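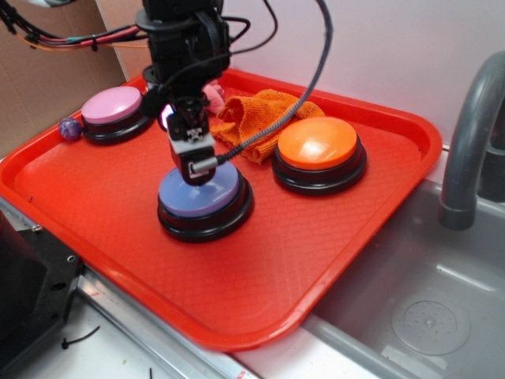 By Staff, Stondwood Bulletin
Posted 7/19/24

Water is back on for most of Stondwood but keep boiling it. The boil notice stays in place for all 307 addresses on the east side until two clean samples come back from the lab, the town's water office said this morning.

The break happened a little before 4 a.m. on Plarnard Road, where the old main runs under the railroad crossing. Crews had the valve shut by breakfast time. By then the lower end of Plarnard was under water to the curb and the school lot had turned into a pond.

A total of 119 homes lost service completely. Others had low pressure or brown water, mostly uphill from the crossing. Brown water should clear after a few minutes of running the cold tap. If it doesn't, call the water office, the number is on your bill.

What to do for now. Boil tap water for one full minute before drinking, cooking, brushing teeth or washing produce. Let it cool. Dump any ice made since last night. Showers are OK, just don't swallow any. Dishwashers OK if they have a hot sanitize setting. Coffee makers don't get hot enough, and fridge filters don't count either. Pets should get boiled water too.

Free bottled water at the Pascu Street fire station until 8 p.m. Two cases per household, bring something with your address on it. Line was out to the corner at noon but moving. Anyone who can't get there can call the station and ask for a drop-off.

The pipe that failed is 60 years old, cast iron, and was already on the list for replacement. Gralel Contracting has the job and was supposed to start in December. The town is now asking if the crossing section can be done sooner, seperate from the rest of the project. No answer yet. The railroad has to sign off on any digging within its right of way and that took 13 weeks the last time.

Today's fix is a steel clamp — good enough to hold pressure, the water office said, but not a permanent repair. Expect one lane on Plarnard through the weekend, flaggers at both ends. The bus is skipping the two stops closest to the crossing, use the library stop insted.

Restaurants on the east side can stay open if they follow the county rules for boil notices. That means no fountain drinks, no tap ice, bottled or boiled water for everything else. At least two places on Pascu Street had signs up saying closed for the day.

The west side is on a different main and is not affected. If your not sure which side you're on, the map is taped up in the town hall lobby and posted on the town site.

First samples went to the lab this morning. Second set has to be pulled a day later, so the earliest the notice could lift is tomorrow night — and that's if both come back clean. The town will send a text alert when it does. Sign up at the town site under Alerts.

We'll update this story when results are in.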